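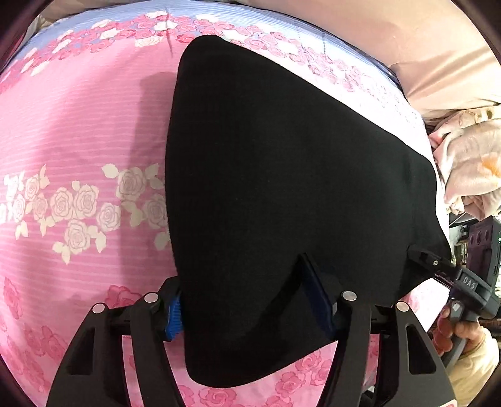 Stollton open day, May 28, 2019

I went to the Stollton open day mainly to hear what they would say about February. Back then one of their arms failed to stop when the grip sensor dropped out, and it dragged a cloth, and very nearly a technician's sleeve, into the joint. The notice that went out to customers called it a "brief loss of signal." I have read plenty of those.

Mounir Sqalli led the tour and took questions, which I'll give him credit for. His version is that the fingers closed, the sensor read zero, and the software took zero to mean "nothing held, keep closing." The fix is that a dead sensor now stops the arm. Fine. But why did it ever work the other way?

The folding work is where they collect grip data by hand, two grippers to a person, on bedding and dark clothing. Dark cloth is the hard part, we were told, as the cameras lose the edge of it.
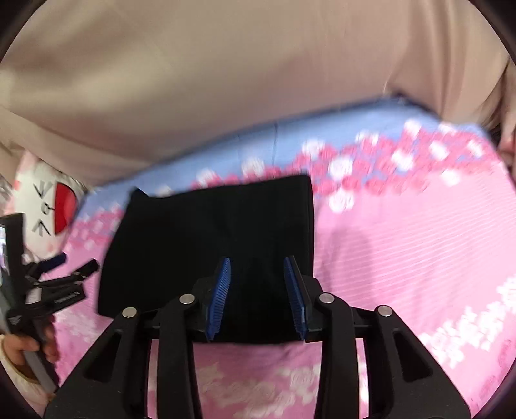

According to the wall chart, 856 folds had been logged since the fix with 2 bad readings. I asked whether those were dead sensors or just slips. The answer was that they were "still looking" - after 300 hours of review. I also asked how many of the folds were done on the arm that failed. It was 170. The rest were done by hand, where a person simply lets go of the trigger, so I don't see what they prove about an arm that wouldn't stop.

The Ibarra people in our group wanted to see the stop tested with the sensor cable pulled out. We were shown a video from the Putier site instead. It was a short one, and the cable was out of view.

Flesto has the next batch on order. If I were buying, I'd ask to pull the cable myself. Coffee was good, parking was terrible, and the handout still has the old wiring drawing on page 2.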